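Home | Stories | Archive | Submit | About

Print this story | E-mail this story
14 comments | 155 shares

THE NIGHT JOB AT WARTHORPE

The call came in at ten past four, Monday, and I was already in the van because I hadn't gone home.

Warthorpe again. Third time this month. The message said ARM SHAKES and then, a minute later, NOT ALWAYS. Which is about what you get from Warthorpe.

I drove up with the heater on and one boot off. Long story, wet sock. The test kitchens are on the second floor of what used to be a carpet showroom, and the elevator stops at one, so you carry everything. Tool roll. Laptop. Box of cable. The spare wrist board I had signed out from Puvness two weeks back and not signed in again.

The shift lead met me at the door with her coat on.

"It did a hundred and something good ones," she said. "Then it put a lid through the drywall."

"Through it?"

"Into it. It's still in it, sort of."

She pointed me to kitchen three and went to find coffee. I never saw the coffee.

The arm was a Wolix, the old kind, the one with the gray base and the fan that whines. I knew it. I'd put that fan in. 2,530 hours on the counter when I plugged in, and somebody had been due to grease the wrist at 1,000 and again at 2,000. I looked for the stickers. One sticker. My handwriting, too, so I couldn't even be mad at anybody.

You do the dumb things first. Power off, tag on the switch, wait for the fan to quit. Then hands on. Shoulder fine. Elbow fine. Wrist -- there. A tick. Not a sound so much as a thing you feel in your teeth. Push left, nothing. Push right, tick.

I took the cover off. Six screws, five in the cup, one in the sink. Got it back with a fork.

The grease had gone the color of old tea. Fine. Wiped it out, fresh grease, a bead the size of a pea, turned it by hand till it came out even. Still the tick. So not grease, or not only grease. I sat on the floor a while with the flashlight in my mouth.

It was the cable. It's always the cable, and I always look there last. The one that runs down to the gripper goes round a clamp, and the clamp had been put on tight, way too tight, and every time the wrist rolled right it pulled a little at the plug. Pull, let go, pull, let go. A few thousand times and the pin gets lazy. Loses count of where its fingers are. Thinks it's holding a lid when it isn't, thinks it let go when it didn't.

I knew who did the clamp. Same handwriting as the sticker.

My father fixed elevators. He used to say a thing wants slack, and then he'd look at you like you'd said something. I was eleven. I thought he meant the cable. Later I thought he meant my mother. Kneeling in kitchen three at a quarter to six with grease on my good sleeve I figured probably he did mean the cable.

Cut the tie. New plug, new pin, a loop of slack you could put two fingers in. Cover on. Six screws, I checked.

Then the slow part. Tag off, power up, back behind the line. You run it home, you run it out, you run it home. You teach it where the counter is all over again, four touches, and every touch you hold your breath like it's a needle going in. Then the grip numbers. It wanted 600 and it read 600. I ran it again because I didn't believe it. 600.

The shift lead came back, no coat now.

"Well?"

"Give it something to pick up."

She went through the cupboards. She had opinons about this. Not the good pan, not the glass one. She settled on the stockpot and set it down in the clear and moved back by the door with her arms crossed, and I brought the arm up high over the counter and let it hang there. Just to see if it would shake.
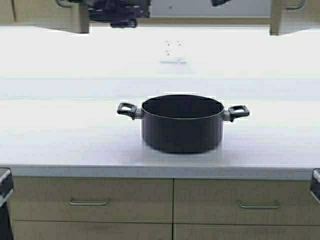 Kitchen three, the gripper held high over the black stockpot.

I gave it a minute on the clock. No shake. Fan whining, that was all, and the two of us breathing.

"Is it thinking?" she said.

"It's waiting on me."

I had my thumb on the button. I don't know why I didn't press it. I was tired. Somewhere downstairs a delivery truck was backing up, beep, beep, and I thought about the Imrie job, the one I'd lost, where I said it was fixed and drove off and it wasn't. They'd called Puvness and asked for anyone else. Nice about it. Anyone else, please.

"Go on," she said. "It's only a pot."

So I wrote the sticker first. Date, hours, what I'd done. Under that I wrote CLAMP WAS TOO TIGHT, MY FAULT, and my initials, and stuck it on the base right under the old one where the next guy would see it, even if the next guy was me.

Then I pressed the button and the arm started down.

Print this story | E-mail this story
Previous story | Next story | Back to top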